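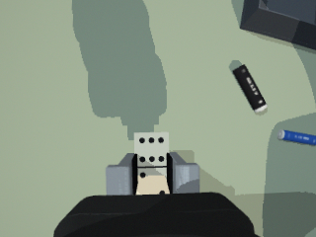
Setting Tire Pressures for Your First Rallycross Season

Every paddock has someone who will tell you the magic number. I have been given nine of them at Plumside, all with total confidence, and a couple came from people running a different size of tire on a heavier car. Treat any number you hear, including mine, as a place to start testing.

You need a gauge, a way to add air, a notebook and a course you can drive more than once. You don't need a sensor kit. Garkomero sells one that logs all 4 corners to your phone, and I borrowed a set for most of May. It told me the same thing my cheap gauge did, with graphs.

Step 1. Pick one gauge and stick with it

Two gauges will rarely agree, and arguing over which one is right is a waste of a morning. What matters is that yours reads the same way each time. Check it against itself: take three readings on one tire, a minute apart. If they wander by more than half a psi, buy another gauge.

Step 2. Set them cold

Do it before the car has been driven, out of direct sun if you can. Start from the pressure on the door sticker. On loose dirt plenty of people go lower right away, and some of them are on the phone to a tire shop by lunch. A stock sidewall on a stock rim will only put up with so much before the bead lets go in a rut.
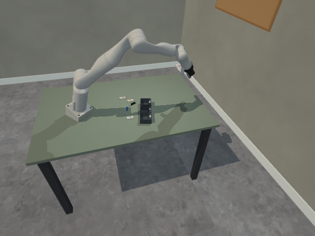
Zdenka Popescu disagrees with me on this. She says the sticker is written for highway comfort and load, that it has nothing to do with a gravel lot, and that beginners lose a whole event creeping down from it when they could begin 3 psi lower. Fair enough. She also brings two spare wheels, and most beginners don't.

Step 3. Change one end at a time

Drop the front by 2 psi, run the course, write down the time and what the car did. Then put the front back and do the rear. If you change both ends together and go faster, you've learned very little. My best run one afternoon was 73 seconds flat, and I was very pleased with my pressures until I noticed the whole class had sped up as the loose stuff got swept off the line.

So run your starting setting again at the end. It's dull, and it will kill off half your discoveries.

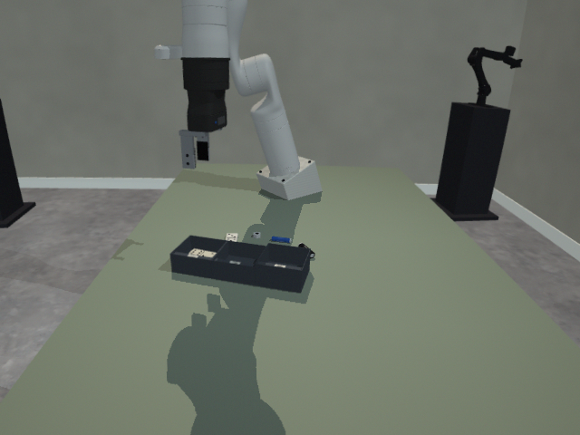 Step 4. Check again as soon as you stop

Tires gain pressure as they warm up. Take hot readings right after the run, in the same order each time, and don't bleed air just to get back to your cold number unless the car feels worse. Tiago Neves has a notebook with 102 runs in it and told me the hot readings only started to make sense once he wrote the air temperature next to them.

Step 5. Put the air back before you drive home

I shouldn't have to include this. Low tires at highway speed get hot enough to fail. A small 12-volt compressor does the job slowly. The one I use cost less than an entry fee.

What about nitrogen?

The Loureiro shop will fill your tires with it and hand you a leaflet. Ordinary air is mostly nitrogen already. Dry air is nice to have, I'll grant that, but I have yet to see it show up on a timing sheet — and mine go back nearly 1000 runs.

More how-tos
Reading a Skatolmont course map before you walk it
Mud flaps: which ones stay on
Brake pads for dirt, and what the box won't say
Packing for a one-day event

Contact | Copyright, all rights reserved | Back to top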